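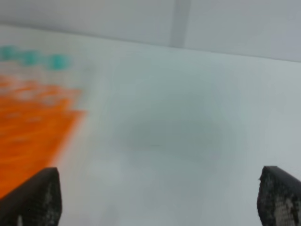 Teaching a gripper to pick up tubes: bench tips from our club

Clubs > Brirkgate Robotics > Bench tips
Last updated: 30/08/2022
4 min read

I've been meaning to write these down since we did the tube task for the Brendov Challenge, mainly so the new starters don't spend half a term finding out the same things we did. Most of it costs nothing and you can do it with whatever bench you've got.

Wipe the table first. We use washing-up liquid in warm water on an old tea towel, then a dry one. Spray polish leaves a film and the rack slides about on it like a bar of soap (we lost a whole evening to that!).

Slow the wrist down before you look at anything. If the arm is still swinging when you grab a picture, the caps come out as fuzzy teal dots and the rack is just an orange smear. We put a pause of about 70 hundredths of a second into our Kasten script before each look, and the picking got a lot less silly.

Open the fingers wider than you think you need on the way in. Ours start well apart and only close up once they're either side of the tube. It looks a bit daft and it's slower, but you stop nudging things over.

Stick bright things on a pale table. Orange rack, teal caps, white top – you can tell them apart from across the room, and so can a cheap camera.

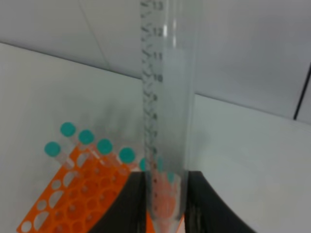

Brirkgate Robotics Club, Plalton – Tube Task Team

Now the big tube, the one with the scale up the side. Grip it low, but stay above where it starts to narrow. If the fingers close on the cone it squirts upwards, and then you're on your hands and knees under the bench. Keep it upright as you go and bring the fingers in square to it.

Turn the scale so you can read it from the camera side before you let the arm have it. You want the big numbers, the 10, 11, 12 sort of area, clear of the fingers. We tried reading the lower ones too and gave up, they just run together.

Clear plastic is a pain, I won't pretend otherwise. You can see the caps behind straight through it, and our first program was forever deciding one of them belonged to the big tube. Moving the rack over a bit helps. So does a desk lamp off to one side, with baking parchment clipped over the shade (LED bulb only, please, and not touching it).

Practise with water, and only a splash. Put a tray under it anyway.

Write down every go, even the rubbish ones. We had 142 in the notebook by December, and going back through them was how we spotted that most of our drops came after somebody had shoved the table. There's a bit of masking tape by each leg now.

Finger pads: a damp cloth every 25 goes, then let them dry properly. Don't use hand cream before you handle them, I've done it, the tube went straight through.

Next on my list is getting the little capped tubes out of the rack without dragging their neighbours along. I've got as far as coming straight down from above and squeezing very gently, and I'll add to this page when it works more than twice running.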